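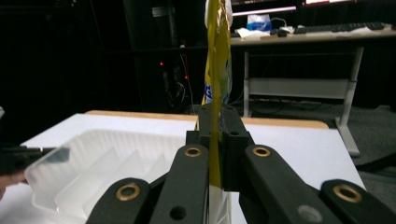 July 20, 2022

Snack bags, yellow ones, and where they go on the white table.

Started with the divided tray on the left side. The ridges hold a bag on its edge fine if it goes in flat side to the ridge. Put in crooked it leans and takes up the next slot too. Ximena wants all the bags facing the same way so the blue print can be read from the chair side. Fine by me, but the film is shiny and under the ceiling lights you can't read much of it from there anyway.

Bags weigh 30 g according to the order sheet. Shelf number for the carton is 1086, back room, under the Halonen boxes. Patricio had it written down as 1068 and I spent a while looking at paper towels.

Handling: grab in the middle, where it folds thin. Holding by the top crumples the seal end and then it won't stand straight. Dorian holds them by the bottom corner and says he has no trouble. His lean.
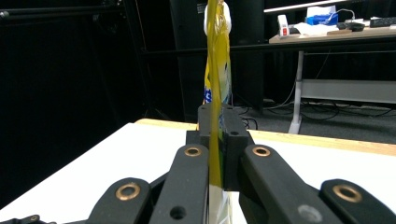 Crumpled bags go back in the carton, top end up. Don't try to smooth them on the table edge, the wood strip has a rough spot and I don't want holes. If one does get a hole it goes in the trash, not in the kitchen drawer. There were crumbs in that drawer again this morning.

Table: wipe before setting out, dry cloth only. The spray from Gritel leaves a film and the bags slide on it. Tray gets rinsed on Fridays, by whoever used it last.

Still to do:
Ask Ourania if the second tray is coming from Stallstead or if we should stop waiting.
Label the carton on the short side too.
Next order is 12 cartons, in September. Check that the shelf is clear before then.

Þröstur asked for the bags to be laid flat for his turn at the table. Told him OK as long as they go back in the slots when he is finished. He needs the left half until lunch tomorrow.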